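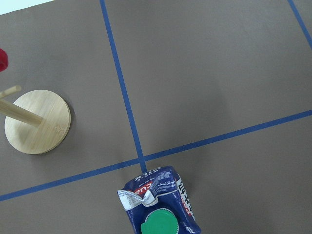

Marking a table into squares with blue tape

Quick one, been asked for this twice now so writing it up. Big table, lots of stuff landing on it, everything drifts into one heap by noon. Tape grid fixes most of that. One thing per square, or one pair.

What you need
Blue masking tape, a fresh roll. Old rolls split.
Tape measure.
Pencil, soft.
Damp cloth and a dry one.
Scissors. Tearing works but the ends look ratty.

Before you start
Clear the top. Wipe it, then dry it properly. Tape on a damp table lifts at the ends within a day and then it catches sleeves.

Pick your square size. Mine are 300 mm on the short side. Nyanda trays fit with room for fingers. Go bigger if you keep tall stuff, a post or a stacking stand needs space so you can get a hand in from the side without knocking it.

Laying the lines
1. Long lines first, side to side. Pencil tick at each end, stick one end down, pull the tape out over the table, hold it tight, lower it. Dont press yet.
2. Stand back and look. Crooked? Lift and redo now, while its easy. Slightly off is fine, it's a table.
3. Press from the middle outward with the dry cloth.
4. Now the cross lines. Start with the center one, then work out to each side. If you start at one edge every error ends up in the last square (ask Bohdan).
5. Where tape crosses tape, leave it. Don't cut the corners out. Tried that on the Jornton table, took ages, looked worse.
6. Trim the ends or fold them under the edge.

Using it
Stuff that gets used together shares a square. Round bases go well inside the lines, else you end up picking tape off the bottom. Handles pointing inward, over your own square and not the neighbor's.
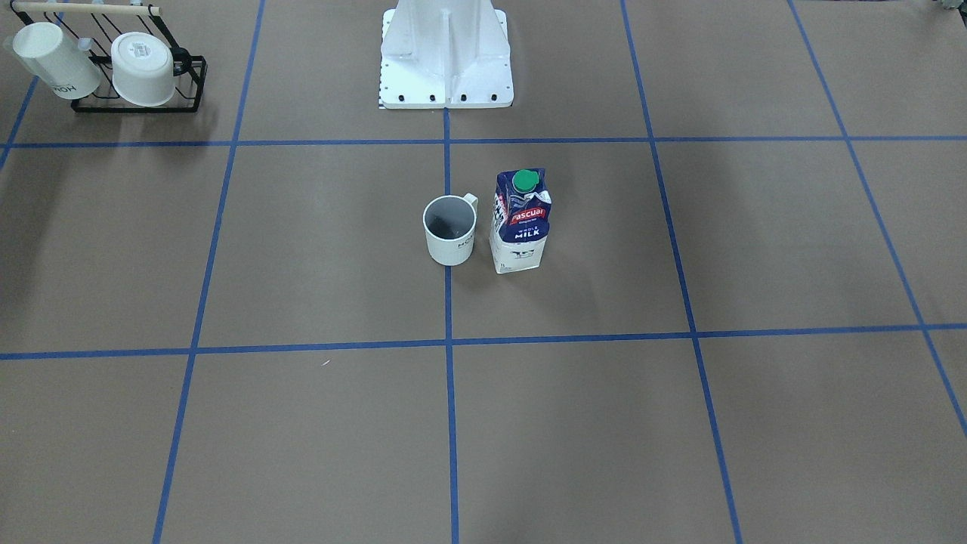
Mug and carton sharing a square, handle on the carton side.

Leave one square free if you can. You'll want somewhere to put things down while you swap teh others around.

Taking it off
Pull low and slow, back along itself. Sticky bits left behind: warm water, drop of dish soap, wait, wipe. No scraping.

We redo ours every June. Single strips get replaced whenever they fray.

Nafula Nyamweya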